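**Incidencia 276: el marcador en directo no cuadra con el acta**
Módulo: anotación de críquet
Club afectado: Undstead
Prioridad: alta
Estado: en observación

El anotador de Undstead avisa de que, en el partido de liga contra Velten, la web mostraba 173 carreras al cierre de la primera entrada y el acta en papel firmada por los árbitros daba 168. Faltan por explicar 5 carreras. El total de wickets sí coincide. Pide que se corrija antes de que la liga valide el resultado, porque afecta al net run rate.

**Entorno**

- Aplicación Thygesen en tableta, modo sin conexión activado
- Segunda tableta del club Velten, conectada como anotador de apoyo
- Exportación a la web cada over

**Registro**

14:10. Descargado el fichero bola a bola. La suma de las carreras de los bateadores es correcta. La diferencia está en los extras.

14:35. En el over 16 aparece dos veces la misma bola: un wide que llegó al límite, 5 extras. Las dos entradas tienen identificador distinto y la misma marca de tiempo.

15:05. Consultado el club. Confirman que en ese over se perdió la wifi del pabellón y que las dos tabletas siguieron anotando por su cuenta. Al volver la conexión, el servidor aceptó las dos versiones de la bola.

15:20. Probado a borrar la entrada duplicada desde la tableta. No sirve: en la siguiente sincronización vuelve a aparecer. Hay que hacerlo desde el panel.

16:00. Reproducido en pruebas con dos dispositivos y corte de red a mitad de over. Con carreras normales el duplicado se descarta. Con wides y no-balls no, el filtro solo compara las bolas legales.

**Solución provisional**

1. Cerrar la sesión de la tableta de apoyo.
2. En el panel, abrir el partido, pestaña Extras, y anular la segunda entrada del over 16.
3. Pulsar «Recalcular entrada» y comprobar que el total pasa a 168.
4. Volver a exportar a la web. Si el total antiguo sigue saliendo, vaciar la caché del widget.

Aplicado a las 16:40. Total correcto en la web y en la clasificación. Las cifras del lanzador también han cambiado, tenía cargadas las carreras del wide repetido.

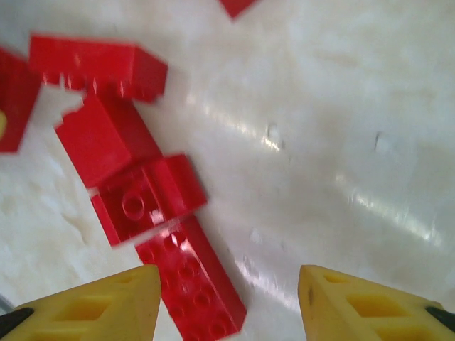

**Pendiente**

- Ampliar el filtro de duplicados a todos los tipos de extra.
- Revisar los demás partidos de julio con dos anotadores. De momento solo se ha mirado el de Filtberg, sin diferencias.
- Avisar a los clubes de que, si cae la red, anote una sola tableta hasta que vuelva.

La incidencia se deja abierta hasta que salga la corrección del filtro. El club ha confirmado por correo que el acta y la web coinciden.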